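3.2 Folding on a covered surface

Garments were folded on a wide table covered with a glossy black sheet. Metwally and Gaber chose a dark cover so that the outline of a light garment could be read easily at each stage. The set held 146 items, most of them T-shirts, and each was folded into a rectangle with any printed motif left where it fell.

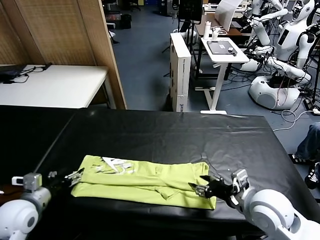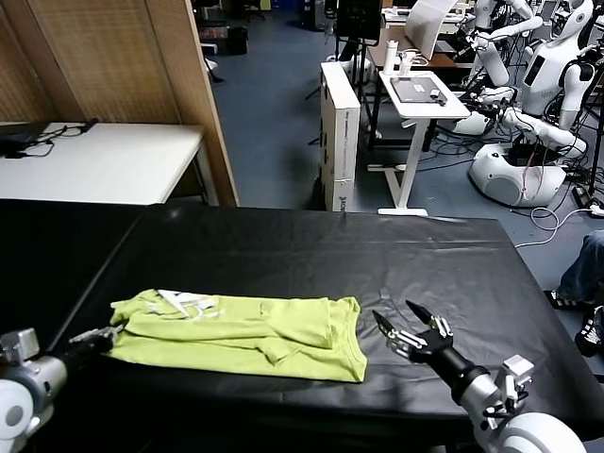

Figure 4. Yellow-green T-shirt on the black table cover, with part of the white print showing.

Creases were scored once the garment had been left alone for 90 seconds. Thin jersey moved more than heavy cotton, and sleeves caused most of the low scores – a sleeve turned in at a slant widens the whole rectangle. Collars gave less trouble. Shirts from the Trudanside batch had been washed before the trial and those from Brarville had not, so the two are reported separately in Table 5. Items folded on a Friday were scored the same afternoon.

12 shares | 3 comments
Contact: Ouazzani Textile Papers | Copyright Kulladitz | Back to top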